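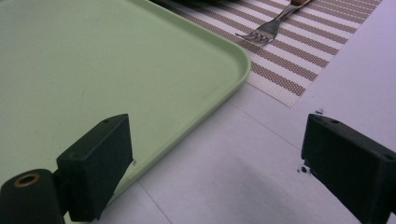

The Second Sitting

Hélder Brandão did not believe in the dead, and he did not much believe in his sister-in-law either, so when she told him that his father had been heard in the back kitchen at Correia, clearing his throat, he said it was the pipes.

"The pipes were done in August," said Inês.

"Then it's the new pipes."

He drove up anyway. It was 93 kilometres and he complained for most of them, aloud, to the windscreen. The restaurant had been shut for 21 weeks and the sign had already lost its second r. Inside it smelled of floor soap. She had put the lamps on and set a kettle going, as if he were a buyer.

"Your mother says he wants his supper," she said. "She says if we lay him a place he'll stop."

"Mother also says the man from Ternier put a curse on the freezer."

"It did break, Hélder."

"It was 34 years old!"

She gave him the look she had given him at the wedding, and at the funeral, and he went to find the cutlery. His father had been strict about a table. Fork, plate, knife, and the knife last, because a man who picks up the knife first is already eating in his head. It was the sort of thing the old man said to waiters of sixteen, who nodded and went home and forgot it. Hélder had been one of those waiters. He was annoyed to find that he remembered. 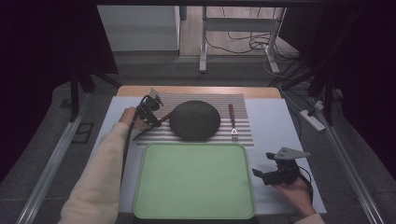

Fork, plate, and the knife last.

"Now what?" he said.

"Now we wait."

"For how long? Is there a rule? Does he need a menu?"

Inês sat down and folded her hands. He stayed on his feet. He had read somewhere that people hear what they are waiting to hear, and he meant to wait for nothing, which was harder than it sounded. The fridge hummed. A lorry went by on the Otari road and the glasses on the shelf spoke to each other for a moment and stopped.

"There," she said.

"That was a lorry."

"Before the lorry."

He had heard something before the lorry. He would have put it down to the building, which had stood on bad ground since his grandfather's time and creaked whenever the weather turned. It could have been a board. It had been rather a wet sort of sound for a board.

"I'm going to look at the boiler," he said.

The boiler was off. He put his hand on it to be sure, then went round the taps, the drain, the window catch and the little door to the yard, and wrote down each one on the back of an envelope, so that he could read them out to his mother in order. It took him 40 minutes. When he came back Inês was asleep in her chair with her shoes off.

He meant to put everything back in the drawer. He got as far as the knife, and stood there holding it.

"You'd have sent this back," he said to the empty chair, feeling a fool. "It wants a polish."

Behind him, in the kitchen, somebody cleared his throat.

"Pipes," said Hélder, and went to find a cloth.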